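Ticket: Camera stream and kinematics out of step on suture episodes
Project: Drimetti
Component: recorder / episode export
Priority: high
Status: open, workaround in place
Opened: 2025-01-08

Summary
Episodes exported from the Marlow bench have endoscope frames that lag the arm state. The lag is not constant. It starts near zero and grows through the episode. Policies trained on the July export were fine on the same task, so the regression is in the recorder or in something it depends on.

Environment
Pumix recorder, current release, default config except for the image queue, which was raised to 2,000. Arm state and gripper angle are logged on the control machine. Video is logged on the capture machine. Both are supposed to follow the same clock.

Steps to reproduce
1. Start a new session on the Marlow bench.
2. Record one full running stitch by teleoperation.
3. Export with alignment set to "nearest".
4. Plot gripper closure against the video and compare at the first and last needle grasp.

Observed
First grasp lines up. By the last grasp the video is 20 frames behind. Of 668 episodes in the set, 372 fail the alignment check. No dropped frames are reported in any of them.

Checked so far
Swapped the capture card. No change.
Put the image queue back to default. Lag is smaller but still grows.
Ran the exporter from July on new raw files. Same lag, so the exporter is cleared.

One problem with the check itself: it looks for instrument motion in the video, and it has nothing to work with when the instruments are out of view. Frames like the one attached, with two knots already in place and only thread over the tissue, get scored as aligned by default.

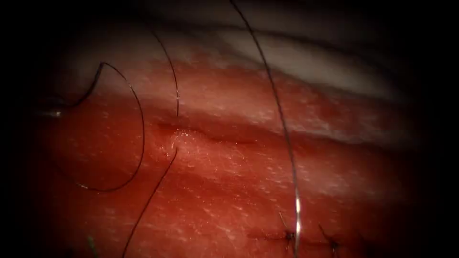
Aguirre: Had the same growing lag on the knot-tying set. Look at which timestamp gets written to the video log. Ours was the time the frame left the queue, so a slow disk pushed every later frame back. Switch it to capture time and record one episode before you touch anything else. Also, I would not let the check pass a segment by default. Mark it unknown and keep it out of the count.

Update
Confirmed. The video log was using dequeue time. The field was changed in the recorder config during the last upgrade and the change was not in our notes. Set it back to capture time and recorded a test episode. First and last grasp both line up.

Remaining
- Re-stamp the failed episodes from the raw card timestamps where those were kept.
- Add an "unknown" result to the alignment check and rerun it on the full set.
- Hold the current export out of training until the rerun is finished.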